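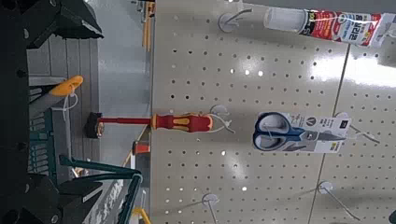 Main sheet jams at the ratchet block when bearing away

Posted by Robel Demissie in Soft Water and Hard Water Sailing > Rigging and Hardware

I bought a used home-built iceboat over the winter, a stern-steerer with a single sail, and I've had it out at Bramville on two mornings now. It goes well upwind. The trouble comes when I bear away around the top mark and try to ease. The sheet runs for a metre or so, then stops dead at the ratchet block on the boom. I have to reach up and pull the slack through by hand, and by then I'm well below the mark and the windward runner is off the ice.

The sheet is 8 mm braid and came with the boat. It has gone a bit furry in the middle third. There are three blocks on the boom and the ratchet is the front one. I've rinsed the blocks in warm water and the sheaves all spin freely on the bench with no load. The previous owner said he never had the problem, but he also said he mostly sailed it in light air.

Is it the line, the block, or the way I've led it? I'd like to sort it out before the last races in April if the ice holds.

Shona Cairns
Member, Bramville Ice Yacht Club

Could be any of the three, but start with the line because it's the cheapest to rule out. Braid that has gone furry swells up and holds water. You won't notice on the bench in your garage. After half an hour on the lake at minus 16 it has a skin of ice on it and it's fatter than it was in the pits. Borrow a smaller sheet from someone for one session and see if the jam goes away. Most of us here use 6 mm with a soft cover and heavier gloves.

Next, look at the angle the sheet enters the ratchet. With the boom in tight, it probably lines up. Let the boom out to where it sits when you bear away and have somebody hold it there while you look along the line. If the sheet is rubbing the cheek of the block, the block isn't free to swivel. On a lot of home-built boats the strap was bolted down hard and the shackle can't turn.

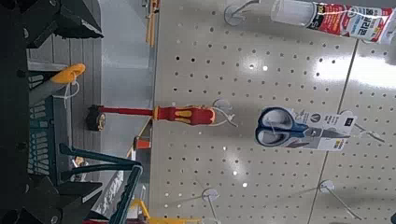
The strap on mine was the whole problem. It had been put on with two machine screws that pulled the eye down against the boom, so the block could only swing fore and aft. I backed the screws off, put a thin nylon washer under each side and did them up again with thread locker. You want a decent screwdriver for this, something with a long shaft and a fat handle like the red and yellow one, as the screws are usually tucked in behind the block and a stubby driver comes at them crooked. Don't go at them with a cordless. The wall of the boom is thin and the threads will strip.

Also check the ratchet is on the right way around. It should click when you pull in and hold when you let out. If it's reversed it won't jam, but it will tire your arms out on the upwind leg.

Getachew Negussie

get rid of the ratchet. I sailed a Lemetti for years with plain blocks all the way along and never had a jam. you don't need it under 60 square feet of sail

Bontu Hailu
Moderator

I'd be careful with Getachew's advice if you sail in any breeze. Plain blocks are fine on a small sail, but Robel hasn't told us his sail area, and holding the sheet bare-handed on a gusty day gets old in a hurry.

One thing to add to Shona's post. Look for a knot or a splice. My second boat had a sheet that had been joined partway along with a lumpy splice, covered in whipping twine, and it stopped in the same place every time. Robel, you say it runs for a metre and stops. If it's the same metre each time, mark the line with a bit of tape where it sticks, then take it home and feel along it with your gloves off.

Robel Demissie

Thanks all. Sail is 67 square feet so I'll keep the ratchet. No splice that I can find. The strap is bolted down tight just as Shona described, so I'll start there and order new sheet as well.
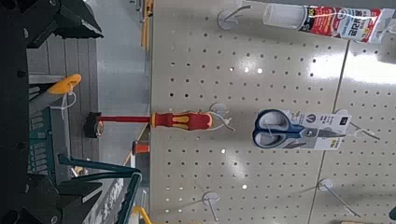 Page last changed: April, 8:16 pm, by Bontu Hailu (moved to Rigging and Hardware, title edited)

Fasil Kumsa

Same jam on my boat, and for me it was the dead end of the sheet. It was tied to the becket with a bowline and a long tail, and the tail was getting drawn into the sheave whenever the line went slack. I cut the tail short and taped it back along the standing part. Takes two minutes, so have a look before you buy anything.

If you do replace the sheet, cut it a couple of metres longer than the old one. You can always trim it later, and a sheet that's too short will pull up at the stopper knot when the boom is right out - easy to mistake for a jam.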